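Residencia Tivedton, lista de revisión de dormitorios
Hoja 2. Revisa: Darren Ashworth. Sábado, turno de mañana.

1. Ventilador de mesa: rejilla cerrada. CONFORME
Comentario: conforme con la rejilla. Que una manta sea sitio para un ventilador, lo dudo mucho. Pasarlo a una mesa.

2. Paso junto a la cama despejado. CONFORME
Comentario: la lista da por buena cualquier cosa que se pueda saltar.

3. Ropa doblada y separada por colores. PENDIENTE
Comentario: el método Nikolovski promete una cama recogida en 13 minutos. Me gustaría ver el cronómetro.

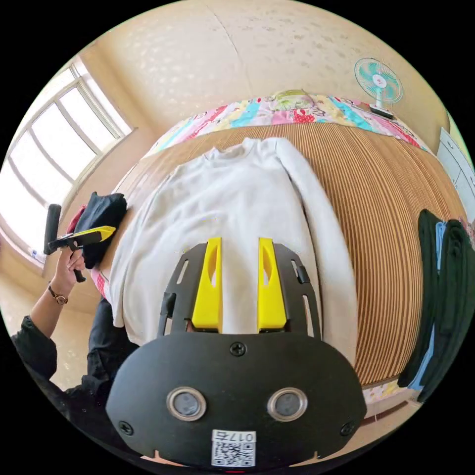
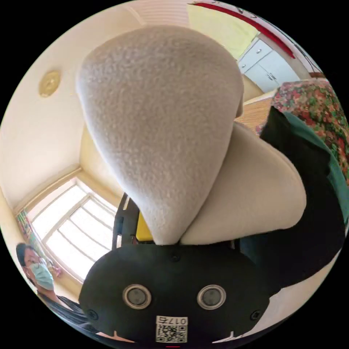
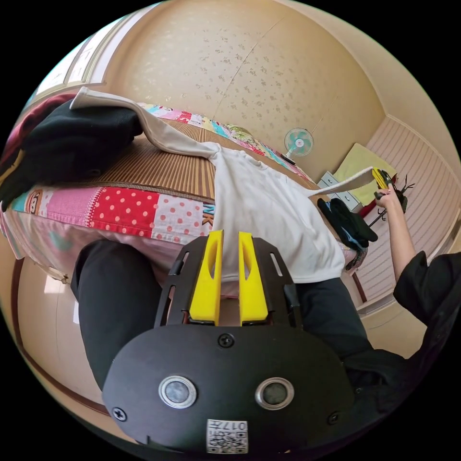

Cuadernos de Irkberg, núm. 13, pág. 3

Sobre el punto 3: en la primera foto la prenda blanca está bien extendida, con el cuello hacia el fondo. En la tercera cuelga por el borde del colchón y una manga descansa sobre el montón negro. Eso no es separar por colores.

4. Esterilla sin bordes levantados. SIN COMPROBAR
Comentario: Farkus escribió «bien» sin decir qué miró. Repetir.

5. Enchufe y cable del ventilador. SIN COMPROBAR
Comentario: no firmo lo que no he visto.

Próxima revisión: junio.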